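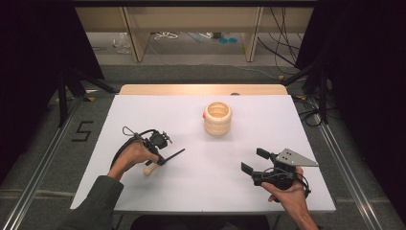
Figure 3. Cream-colored vessel with a ribbed, stacked-ring profile on a white surface.

3.2 Surface form and dust retention

The second part of the Furkthorpe survey dealt with pale household goods kept on open shelves. Smooth-walled and ribbed items were recorded separately, as the two groups hold dust in different ways. On a smooth vertical wall most settled dust is found at the base and on the rim. On a ribbed wall each band forms a small ledge, and the groove below it is partly sheltered from both air movement and wiping. A stacked-ring profile of the type in Figure 3 is therefore treated here as a series of short shelves — one per band — and not as a single wall.

Dust was collected on adhesive strips 24 mm wide, pressed once against the upper side of a band and once into the groove under it. Strips were read under a light microscope at a magnification of 100. Readings were taken in homes on the Drurnero side of town, where the streets carry little traffic, and in homes near the Hinix cement works. A total of 2000 strips were usable. The rest were discarded, mostly for trapped air or for grease from cooking.

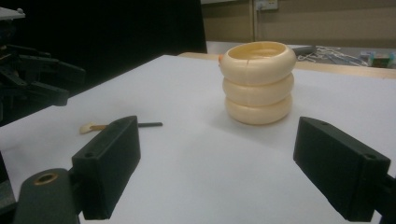 Groove readings were higher than ledge readings in both districts, but the gap was narrower near the works. We attribute this to the coarser dust found there, which tends to come to rest on the first surface it meets. Shelf height had a weak effect. Distance from a window had none that could be separated from the effect of heating, a point also left open in the earlier Yuan data set.

Color was not used as a variable. Gray dust is easy to see on white and cream surfaces, and owners of such items may clean them more often. The interview form did not ask about this — a limit of the study discussed in Section 5.

Last updated: December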